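Course: Exhibitions and Their Public
Handout 4: The wall label and the catalogue entry

Please read this before the seminar and bring one label that you have copied by hand in a gallery.

In the last handout we spoke about the hanging of a group show. Now we go to the small texts. A visitor stands before a work for a short time, and a part of this time goes to the label. For this reason the label must be short. In the Skiruvell Gallery the limit is 145 words for a room text and much less for a single work. The catalogue entry has more space, and it can carry the provenance, the earlier exhibitions and the literature.

The order of a label is usually fixed: the artist, the title, the year, the medium, the lender. The medium line makes the most difficulties for students. "Mixed media" is permitted, but it says very little. If the work is made of ink and wax on linen, please write this. For prints, give also the edition and the number of the sheet.
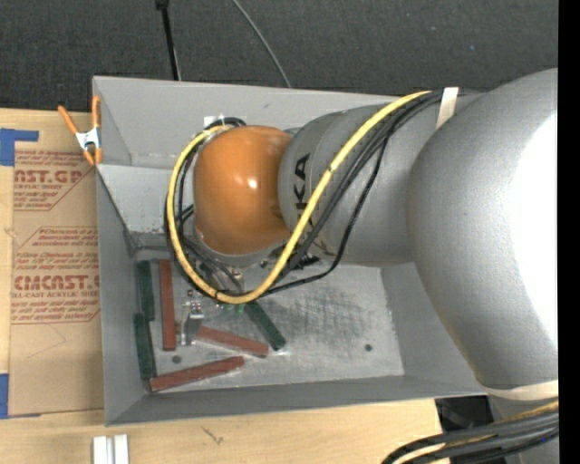

A reader of last year's handout objected that a label with the full medium line is dry, and that the public wants to know what the work means. I have thought about this remark for some time. I agree that meaning is important, but I would put it in the room text, where it can be discussed for several works together. When each label explains its own work, the visitor reads the same thought many times.

Compare now the two catalogues on the reading shelf. The Polov catalogue has 796 entries and almost no commentary. The Kowalczyk catalogue has only 14 entries, and each of them is a small essay. Both were made for shows of occult and folk prints, so the material is similar. Look how each one treats an unsigned sheet. Polov writes "unknown maker". Kowalczyk writes "attributed to" and gives the reasons in a note.

Task: write one label and one catalogue entry for the same print from the Ikari portfolio. The August group used the title sheet, so please choose another one. Bring both texts on paper, with your corrections still visible.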